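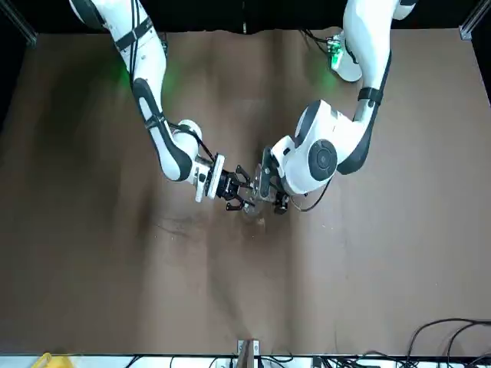 Figure 4. Both grippers brought together over the paper, with a small clear object at the fingertips.

4.3 Setting up the clear-object trials

The Tenel method claims to place transparent parts without a depth sensor. Treat that as a claim until your own bench agrees. The published result rests on 1,168 trials, and the Dresora write-up does not say how many used fresh paper.

1. Tape the brown paper flat along the far edge.
2. Home both arms and check for a green light on each.
3. Set out the clear items. Leave a hand's width between them. 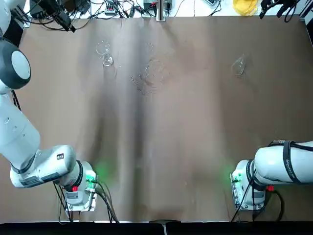
Figure 5. Clear items on the far half of the table, head view.

4. Start the Korkato logger before the first reach. Logs started late can't be merged.
5. Run 10 warm-up reaches and throw them out.

CAUTION: Water on the paper throws highlights that look a lot like glass edges. Log any trial with droplets in view as a separate group - do not average it in.
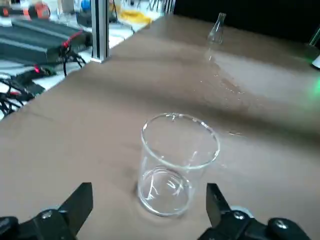 Can I use the success score the software prints at the end of a run?
Use it as a rough guide only. The score counts a placement as good when the fingers open over the target, whether or not the part ended up inside. Check every trial by eye.

6. For the two-arm trial, clamp the beaker low with one gripper and bring the sphere in with the other.
7. Pause at the rim and save a wrist view.
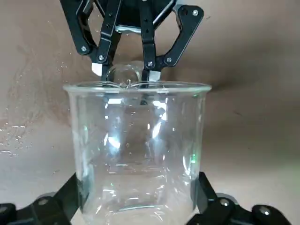 Figure 6. Sphere at the rim, beaker clamped near its base.

NOTE: Cunha settings were tuned on one beaker size. We have seen no evidence that they carry over to others.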